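Teaching an arm to tidy a desk: the gallery

I've been promising to put something up about the desk-tidying project for ages, so here we go. The short version is that I'm building up a pile of demonstrations in a simulator called Pustico, and once the pile is big enough it goes off to Flultgate, the little learning setup I run on the machine under the stairs. Flultgate watches all of them and then tries to work out for itself how to put things where they belong. It's a slow hobby! I've been at it since July and I still get a silly grin every time the arm does what I meant.

Everything happens on a virtual tabletop. I drive the arm by hand with a controller (an old Ruddock one, very clicky, the left stick drifts a bit) and Pustico records every joint position along with the view. When I mess up I can throw the attempt away and go again, and believe me I do. As of Wednesday I had 728 attempts recorded and 267 of those marked as keepers. The rest are bumps, drops and one long stretch where I had the gripper speed set wrong and didn't notice until after tea.

The task I've spent most of my evenings on is the mesh cup. Pick up something thin, carry it over, get the end into the cup, let go. It sounds like nothing, but the cup isn't very wide and I'm steering by a picture on a flat screen, so judging depth is a right pain. I tend to come in too far back and then have to creep forward.
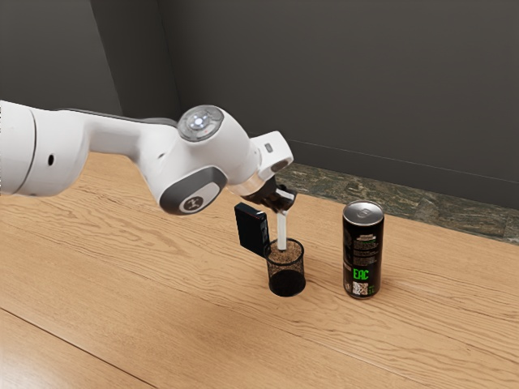

White strip going into the mesh cup, tip just inside the rim. Drinks can on the right, black box tucked in by the cup on the left.

I like the wooden table in that one. The early sets were all done on a plain grey floor and Flultgate got very good at plain grey floors and hopeless at everything else, so now I swap the surroundings between batches. Different tabletop, different walls, different clutter. The clutter comes out of a free object pack called Dronura, and I let the simulator choose where it goes — within reason, or I'd never reach the cup at all.

The next goal is 200 keepers for the cup task alone. I'm on 61, so don't hold your breath. After that I want to try two strips one after the other, with the first already in the cup and getting in the way of the second.

If you're collecting your own, my one tip is to write a note as you save each attempt. Mine say things like "wobbly but fine" or "went in at a daft angle", and they've been more use to me than any of the tidy folder names I started with. I'll add more pictures as the batches come in, probably the cutlery tray next if I can get the spoons to stop sliding.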